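Flido Home Help
Home > Walls and Decor > Frames

Empty frame won't sit flat, backing looks loose. Fix it or replace it?

Posted by tablesaw_tess, 21st October

I have a batch of picture frames to get ready before we hang a hallway wall in November. They are all the same kind, thin dark brown border, tan backing board, nothing in them yet. Most came from the Plarnaven closeout store and a few from a neighbor in Levham who was moving.

My problem is that a couple of them rock when I lay them down. If I press one corner the opposite corner lifts a little. The backing boards also shift when I pick the frames up, and one of them rattles. I don't know if the rocking and the rattling are the same problem or two different ones.

What I want to know is whether I can straighten these at home, and in what order I should do things. Do I fix the frame first and then put the print in, or does the print and backing help hold it in shape? I would also like to know if the hooks should go on before or after. I have wood glue, a small screwdriver, a tape measure and a box of flat points. No clamps, but I could buy some.

The prints are on ordinary paper, nothing valuable. I would still like them not to slide around once they are up.

3 replies

hollowaycorner

Start by finding out what is crooked. Some tables have a dip in the middle or a raised edge, and a thin frame will show it. Put the frame down, press the corners, then turn it a quarter turn and press again. If the same corner of the frame lifts every time, the frame is twisted. If the lift stays in the same place on the table, your table is the problem and the frame may be fine.

I do mine on a round table with a pale yellow wood-grain top. The shape makes no difference as long as the whole frame fits on it with no corner hanging over. The pale top does help, as a dark border shows up well against it and you can see a gap under the edge.

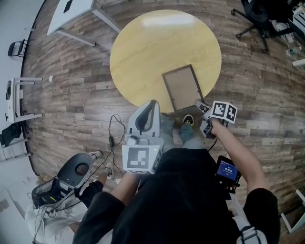

Reading time: 2 min

Once you know the frame is the twisted part, take the backing out before you do anything else. Bend the points up only as far as you need to. They snap if you bend them back and forth too often, and then you have to put new ones in.

With the backing out, look at the four corners from the back. On a thin frame the joint usually opens at one corner and the rest follows. Put a little wood glue into the gap with a toothpick, push the corner closed and wipe off what comes out. A band clamp is the easy way to hold it. If you don't want to buy one, a loop of strong string around the outside with a scrap of cardboard at each corner will work. Measure both diagonals while it is still wet. They should match. Leave it flat under a couple of books for 24 hours.

Then do the print and backing, then the hooks. I put hooks on last so the frame can lie flat while I work. The backing does not hold the frame in shape, so don't count on it for that.

For the rattle, cut a piece of thin card the same size as the backing and put it behind the print. That is normally enough - if you need two pieces, the board is probably too small for the frame.

One more thing, watch out for overhead lights. If there is a bright glare on the tabletop, move the frame out of it or you will miss small scratches in the border.

gluepot_ray

Replace them. A closeout frame is not worth an evening with string.

tablesaw_tess (original poster)

Tried the quarter turn test. One frame is twisted and the other one was my table, so thank you for that. The twisted one had an open corner as described. I used string and cardboard and it is drying now.

The rattle went away with one piece of card.

marlow_and_sons_attic

Adding to the first reply. If the glue doesn't hold, Tóth makes flat metal corner braces that screw on from the back. Check the screw length against the thickness of your border before you buy. On a thin frame the screws that come in the packet can go right through to the front. I use up to 20 of the braces in a year and always swap the screws for shorter ones.

Also drill a small starter hole. Thin molding splits easily near the corner.

Was this page helpful? Yes / No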